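Laundry diarists wanted, Zultbridge and Otville

Posted January 3, 2022

Hello! I'm Oona Miettinen and I'm looking for 30 people who will write down what they do with their dirty clothes. Yes, really. I'm putting together a book about washing, drying, folding and putting away, and I've reached the point where I can't get any further on my own habits and my mother's (she irons tea towels, I own no iron, and that was the first chapter done).

What I want now is other people's. I want to know who in your house decides that a jumper is dirty. I want to know where the wet things go when it's raining, and what happens to the socks that come out single, and if you have a chair in the bedroom for clothes that have been worn once but aren't ready for the wash. I think nearly everyone has the chair. I'd love to be proved wrong about the chair.

The old books on housework are full of rules, and they're great fun to read, but they say very little about what people did when they were tired and it was late and the school shirt was still damp. Diaries are much better for that. I've read a good many from the fifties and sixties and the laundry is always tucked in at the side, half a line between a visit and a cold. This time I'd like it to be the main event.
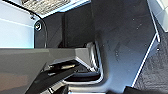
Close-up: scuffed dark grey plate, round-edged bolt to the left

What you'd be doing

You'd keep a diary for five weeks. Each time you do something to do with laundry you write a note, as long or as short as you like. "Put a dark wash on, forgot it, put it on again" is a perfectly good entry and I'd be delighted to get it. Some days there won't be anything, and then you just leave the day blank. Please don't do extra washing on my account!

You can write on paper (I'll post you a notebook and a stamped envelope) or type it into Ratix, which is the diary site we're using. It works on a phone, it saves as you go, and you can speak your entries if you'd sooner do that with your hands full of pegs. Pick one or the other at the start and try to stick with it, as sorting out half-and-half diaries takes me ages.

At the end I'd like one longer piece from you, up to 1,000 words, on any bit of laundry life you feel strongly about. It could be a row you had over a tumble dryer or how your gran did her sheets. It could be the launderette you used as a student. Spelling doesn't matter and I won't be marking it.

There are also two group chats, one near the beginning and one when the diaries are in. These last an hour and a half each. You can come to the Khoo Room in Zultbridge, or join by video if you're over in Otville or you can't get out easily. Consuelo Galindo will be running the Otville end and she's also the person to talk to if you'd like to take part in Spanish, which we'd be very happy about. 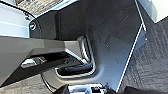

If you can't make either chat, tell me when you apply and we'll do it by phone. I'd hate to lose a good diarist over a diary clash.

Who I'm after

Anyone over 18 who lives in or near Zultbridge or Otville and deals with their own washing, or somebody else's. You don't need to be tidy. I'm rather short of tidy people's opposites, so if you have a heap on the landing as you read this, do please write in.

I'd especially like to hear from people in shared houses, people who use a launderette, anyone washing for a baby or for a parent who needs looking after, and anyone who has to get a uniform clean for work. I've had lots of kind offers already from retired couples with big gardens and long washing lines, and I can take a few more, but only a few.

Men, please apply. I put the word out among friends last summer and got one reply from a man, and it was to pass on his wife's number.

Two people from the same home can both take part, and I'd be thrilled if they did, so long as they keep separate diaries and don't peek. Put both names on the one email so I know to keep you together for the chats.

What you get

There's a gift card when your diary comes in and another when you send the longer piece. Bus fares to the Khoo Room are paid back on the day if you bring your ticket. There'll be tea and something to eat (tell me about allergies, I'm doing the baking myself). Everyone who finishes gets a copy of the book, with their name in the back if they want it there.

I can't pay a proper wage for this and I'd sooner say so now. If the time involved is going to cost you money, in childcare or a lost shift, please mention it. There's a small pot set aside and I can probably help.
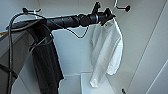
What happens to what you write

Only Consuelo and I read the diaries. In the book you'll have a made-up name, which you can choose yourself. I'll change streets and schools and anything else that might give you away, and you'll see every line of yours that I want to quote before it goes in. If you want something taken out, it comes out, and you don't have to tell me why. You can also stop altogether whenever you like and have your diary back.

Please be a bit careful about other people in the house. Grumbling about them is fine (I'm expecting plenty) but leave out anything they'd be truly upset to see in print, even with the names changed.

I'm hoping to have all the writing done by August, so you'd see your quotes before then.

How to put your name down

Send me an email through the contact page with "Laundry diary" at the top. Tell me your first name, who you live with, how you get your clothes dry and which kind of diary you'd like to keep. A few lines will do. If email is a nuisance, leave a note for me at the desk outside the Khoo Room with a phone number on it and I'll ring you back in the evening.

I answer everybody, though I can be slow. If you've heard nothing after a fortnight, give me a nudge, and do tell me about the chair.

Oona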